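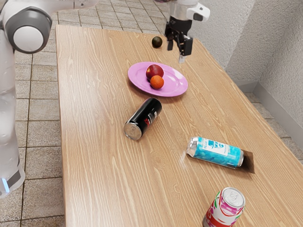
Simulated tabletop used in the Gendora fault investigation, with the arm at the far end of the table. Render: Tindau

Tindau withdraws Gendora 2 grasp controller after force-limit fault

Tindau has withdrawn version 2 of its Gendora grasp controller and is asking all customers to return to the previous release while a fault in the force-limit check is corrected. The fault can allow a gripper to keep closing after it has reached the force set by the operator. No injuries have been reported.

The problem was first raised in November by Plallirine, a food packaging firm that runs 16 arms with Gendora software on its sorting line. Operators there noticed bruised fruit at the end of a shift and stopped the line. Plallirine's own logs showed that the arms had recorded a normal grasp each time.

Tindau engineers then set out to reproduce the fault in simulation, using a table with fruit, a plate and beverage cans. The tests covered soft and rigid items, and items placed close together. Over 1882 simulated grasps, the controller went past its set force 100 times. In each case the arm had been told to pick again from a position where an earlier attempt had been cancelled.

"The limit from the cancelled pick was cleared and the new one was not loaded before the fingers started to move," said Noemi Gallagher, head of software safety at Tindau. "The check was running, but it had no number to check against. Our release testing did not include a cancelled pick followed by a second one at the same spot, and it should have."
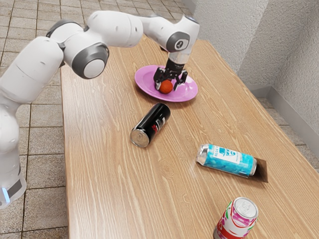
Picking small round items from a dish is one of the tasks Tindau has added to its release testing. Each task will now be run with cancellations at several stages of the approach, and the gripper will be required to stay open if no force limit is loaded. The same rule will apply after an emergency stop or a loss of power.

The emergency stop circuit is separate from the grasp controller and is not affected. Customers using the first version of Gendora do not need to take any action.

Sites running version 2 should:

Stop automatic picking and move the arm to its park position.
Keep hands clear of the gripper, including when it is reported as idle.
Reinstall the previous release from the customer portal.
Run the finger calibration routine before returning to normal use.

Customers who cannot go back to the earlier release - for example, those with newer wrist hardware - should leave the arm out of service and contact Tindau support. A technician will arrange a site visit at no charge.

The corrected software is being reviewed by Vigfúsdóttir, an independent machine safety consultancy. Tindau will not set a release date until that review is finished. The findings will be sent to every registered customer.

"We would sooner have arms parked than arms we can't vouch for," said Arvid Nordin, managing director of Tindau. "We apologise to Plallirine and to the other sites that have lost production time."

Media contact: Ignacio Kowalczyk, Tindau communications
Customer support: Demetrius Villanueva, field service manager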